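Clernell Makers and Menders Forum > General > Paper labels that won't stay stuck

ludger_d
Posts: 26
I label everything in the workshop with printed paper stickers: drawers, jars, jigs, the lot. Since December the ones on plastic have been lifting at the corners. The ones on glass and painted tin are fine. Same sheets, same laser printer. The workshop is unheated and gets down to a few degrees at night. Is it the cold, the plastic or the labels?

Carola Oltmanns
Posts: 1,539
Which plastic? Polythene and polypropylene tubs are hopeless with ordinary paper labels. Nothing sticks to them for long. If it's those, buy labels sold for freezer use or go over the label with wide clear tape.

ludger_d
Some are old ice cream tubs, so that explains those. But I've had it on harder plastic too.

grube_e
Posts: 2,472
It's the cold. Most label adhesive needs to go on at room temperature. Once it has grabbed you can put the thing back in the shed. Take the drawers indoors overnight, wipe with isopropyl, stick, press hard with a thumb, leave for a day. I did a whole rack of Wilmont drawers this way and have lost one label in three winters.

Carola Oltmanns
I don't agree that it's only the cold. My sewing room is heated and I still had labels come off anything with a rough or powdery finish. The adhesive only touches the high spots.

grube_e
Rough surfaces I'll give you. But he said it started in December.

yuto_f
Posts: 14
Agree with Carola on finish. Matt white plastic is the one I'd be most careful with. If it feels chalky I wash it in warm water with washing-up liquid, let it dry properly and then label it.
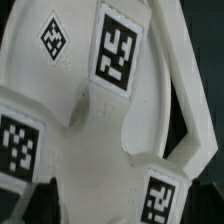 Square markers on white plastic, each with a thin white margin.

If you print your own, leave a margin like that so you aren't cutting right up to the black. I also round the corners with nail scissors on anything that gets handled a lot.

ludger_d
Washing I can do. Is spray adhesive worth trying on top of the label's own glue?

Carola Oltmanns
No. It goes everywhere and some sprays attack plastic.

grube_e
Agreed on that at least. Try the Lucero film labels if paper keeps failing. Dearer, but they don't soak up damp. Check they're marked for laser, as the inkjet ones can melt in the fuser.

ludger_d
Update, 19th March. Washed half the hard plastic drawers and left the other half alone, then labelled all of them in the kitchen. Two of the unwashed ones have started to lift. None of the washed ones so far. Ice cream tubs are getting tape.

grube_e
So it was both. Give it another winter before you buy more sheets.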